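Whiteboard im Arbeitszimmer: wie kriegt ihr die Spiegelung weg?
Forum › Wohnen & Heimbüro › Licht und Möbel

halina_g
2020-03-15
Hallo zusammen, ich gebe zweimal die Woche Polnischunterricht und hab mir dafür ein großes Whiteboard von Stonimov geholt. Schreiben geht super, aber sobald die Deckenlampe an ist, sehen meine Schüler von der Seite fast nix mehr. Matte Folie drauf? Anderes Licht? Oder gleich eine Kreidetafel? 400 Euro wollte ich eigentlich nicht nochmal ausgeben...

Remi_B
Folie hatte ich, vergiss es. Nach 2 Wochen war alles grau verschmiert und der Schwamm hat nur noch verteilt statt gewischt. Runter damit, Lampe versetzen, fertig.

Kreidefreundin
Ich werfe mal die Kreidetafel in den Ring :-) Spiegelt nie, riecht nach Schule und man schreibt automatisch ordentlicher. Ja, es staubt. Dafür gibt's nasse Lappen.

Remi_B
@Kreidefreundin im Arbeitszimmer mit Teppich und Laptop? Na viel Spaß.

jadwiga.m
Das Problem kenn ich zu gut! Bei glänzenden Tafeln reicht schon ein bisschen Licht aus der falschen Ecke, und du hast so einen Streifen schräg drüber, genau da wo man hinschreiben will.
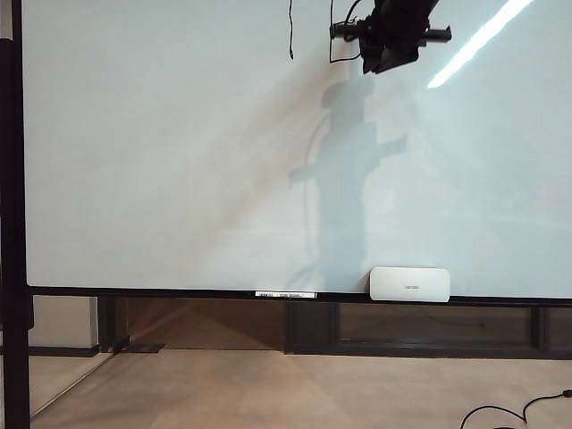 Leere Tafel, rechts oben der helle Streifen, dazu noch die grauen Schlieren vom Licht.

Bei mir hat geholfen, die Tafel oben ein kleines Stück nach vorn zu kippen (zwei Filzgleiter unter die obere Leiste, mehr nicht). Dann geht der Reflex Richtung Boden und die Leute auf den Stühlen sehen wieder was. Kostet fast nichts!

halina_g
Ja!! Genau so ein Streifen, nur bei mir eher mittig. Das mit dem Kippen probier ich. Wackelt das nicht beim Schreiben?

jadwiga.m
Unten muss sie fest sitzen, dann nicht. Bei mir hält es seit März letzten Jahres.

Ghassan_H
Muss widersprechen, Kippen hilft nur gegen Licht von oben. Kommt es vom Fenster, bringt das gar nichts. Ich hab die Klemmleuchte von Travent direkt über der Tafel, ganz steil nach unten, und nachmittags das Rollo zu. Seitdem Ruhe.

Remi_B
Sie hat doch geschrieben, dass es die Deckenlampe ist. Lesen hilft.

Ghassan_H
Schon gut, schon gut. Tagsüber wird sie das Fenster trotzdem merken.

halina_g
Habt beide recht, Fenster ist links und morgens auch blöd. Ich fang mit den Filzgleitern an und melde mich nach der nächsten Stunde. Kreide lass ich erstmal, mein Mann niest jetzt schon bei jedem Staubkorn ;-)

Kreidefreundin
Banausen, alle miteinander.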